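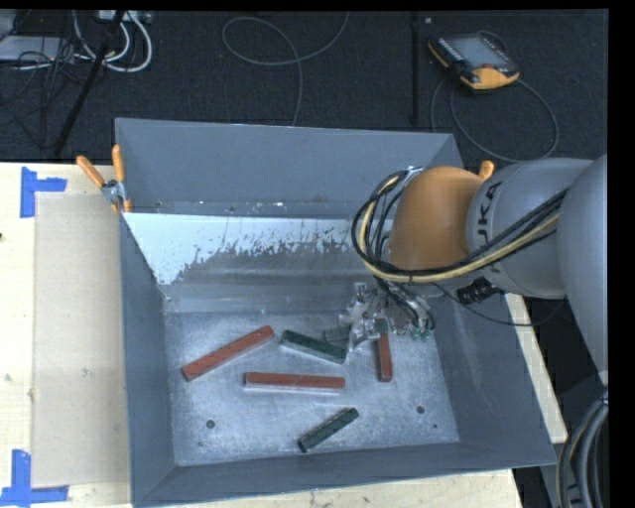 Warm Water, Happy Knees: A Year in the Pendton Therapy Pool

14/09/2023

The first thing you notice is the heat. You push through the swinging doors at the Pendton pool with your towel under your arm, already bracing for that awful first step into cold water, and your glasses fog right over. Then you go down the ramp and the water is like a bath. My shoulders dropped so fast I laughed out loud, and a woman already in up to her neck said, "Everybody does that."

I had signed up because of my knees. They had been grumbling for years, and last spring they moved on to shouting, mostly on stairs and mostly in the morning. My doctor went over the X-rays, used the word "arthritis" in a very calm voice, and suggested I try exercising in warm water before I gave up on exercise altogether. I'll admit I thought of it as something you did when everything else was off the table. I was so wrong about that, and I have been talking people's ears off about it ever since.

What happens in the water

If you have only ever swum laps, a warm-water class is a different animal. You hardly swim at all. You walk, forward and backward and sideways, you march, you squat, you push foam paddles down and try to keep them from shooting back up in your face. The water holds up a good part of your weight, so a sore hip or knee gets to move through its full bend without the pounding it takes on a sidewalk. The deeper you stand, the lighter you are. At chest height I can do lunges that would have me holding on to the furniture at home.

And yet it's real work! Water pushes back whichever way you go, and it pushes harder the faster you move. That was the part I loved right away: you set your own level. A person recovering from a hip replacement and a retired basketball coach can do the very same leg swing next to each other, one slow and one furious, and both come out tired in the right places.

The warmth matters too. Therapy pools are kept well above the temperature of a lap pool, and muscles that have been clenched around a painful joint for months seem to get the message and let go. Our instructor has us spend the opening part of class just strolling and letting our arms float, and by the time we start the real work I've usually forgotten which knee was bothering me in the car.

The class

Pendton runs its basic session for 40 minutes, and that is plenty. The pool is small, the ramp has a rail on both sides, and there's a bench seat built in along one wall where you can sit with the water at your collarbones and pedal your legs. Music is on a rotation that I suspect was put together by several people who have never met. One week we did balance drills to a polka.

The balance drills are sneaky. You stand on one foot while everyone else walks a circle around the pool, and the current they stir up shoves you from every side. In the living room, losing your balance is frightening. In the water, you just tip over slowly like a tree in a cartoon and come up wet. People will try things in there that they have not tried in years, and you can watch their faces change when it works. I went from wobbling like a newborn calf to standing through a whole song, and I was as proud of that as of anything I've done lately.

Then comes the noodle portion, where you straddle a foam noodle and cycle across the deep end. It is impossible to look dignified doing this. I recommend it to everyone.

Getting past the locker room

Plenty of people who would do well in a class like this never get there, and when I ask why, the answer is often the swimsuit. I understand! I bought mine in May, tried it on at home, and left it in its bag for weeks. What I can tell you is that people are busy finding their water shoes and talking about their tomatoes. Swim shirts, long shorts, leggings made for the pool: all of it is welcome at Pendton, and most other pools will tell you what they allow if you call the front desk.

Not being able to swim is the other big worry. In a shallow class your feet stay on the floor the entire time, and you can skip anything that takes you deeper. Two of the most devoted regulars in my group can't swim a stroke. They stay near the rail, they get their hair wet only by accident, and they are stronger than I am.

Water shoes are worth buying. Get the kind with a grippy sole, a little snug when dry. Bring a bottle of water as well, because you do sweat in a warm pool even though you can't feel it, and I learned that one with a headache.

Around the area

I got curious and spent part of the summer visiting other programs within driving distance. They were all different, and I liked every one.

The Zater center has the prettiest room, with high windows down one side and a lap pool next door. Lanes there are 20 meters long, and one is set aside in the mornings for water walking. It's cooler than the therapy pool, so it suits people who run hot or want a brisker workout. I did a few lengths at what I thought was a terrific pace and was passed by a gentleman in a sun hat.

Metwally Physical Therapy has a pool barely bigger than a parking space, and sessions are one patient and one therapist. You need a referral, and it's the place to start if you've had surgery or if your pain is sharp and new. The therapist who showed me around explained how they watch a patient's walk through the water, correct a limp that has become a habit, and then take the same walk onto dry land the same day. I could have asked questions all afternoon, and I more or less did.

Sedine is the farthest drive and the newest to all this. The town pool there started a gentle class this year and it has taken off. The sign by the check-in desk said the pool had logged 3753 visits to its warm-water hours so far, which for a town that size made me want to stand up and cheer. The evening class is popular with people who come straight from work, including a whole row of nurses who say it's their backs, and who hoot through the noodle portion even louder than we do.

Before you jump in

Check with your doctor first, particularly if you have a heart condition, trouble with blood pressure, a pregnancy to think of, or a wound that hasn't closed. Warm water makes the heart work a little differently, and some medicines don't mix well with heat. If you've had a joint replaced, your surgeon will tell you when the incision is ready for the pool. Please wait for that answer, even if you feel great.

Tell the instructor what hurts. Good ones will ask, and they always have another way to do a move. Mine gave me a smaller squat for the first month and kept an eye on me until I was ready for the full one.

Start with less than you think you can do. The water is so kind while you're in it that it's easy to overdo things, and you find out the next morning. I'd suggest going to 3 classes before you make up your mind, with a rest day after each. My first was mostly confusion, my second was fun, and by the next one somebody had saved me a spot by the rail.

Where I am now

My knees still have arthritis, and I want to be clear on that point. Stairs are easier, though, and I sleep better on pool days. I walked the whole county fair last month, came home, and made dinner. I've started doing a little strength work on land between classes as well, with a stretchy band looped over the bedroom door handle, and the physical therapist at Metwally was pleased to hear it.

The fall schedule at Pendton has just been posted, with an extra early session for people who like to be finished before breakfast. I've signed up for it. I am not a morning person in the slightest, but that water is warm at any hour, and the polka lady says she'll be there.

Related stories
Chair Exercises You Can Do During Your Favorite Show
What to Ask at Your First Physical Therapy Visit
Choosing a Walking Stick That Fits
Sore Feet? Look at Your Shoes First
Easy Soups for Stiff Mornings

Contact us | Subscribe | Copyright 2023. All rights reserved. | Back to top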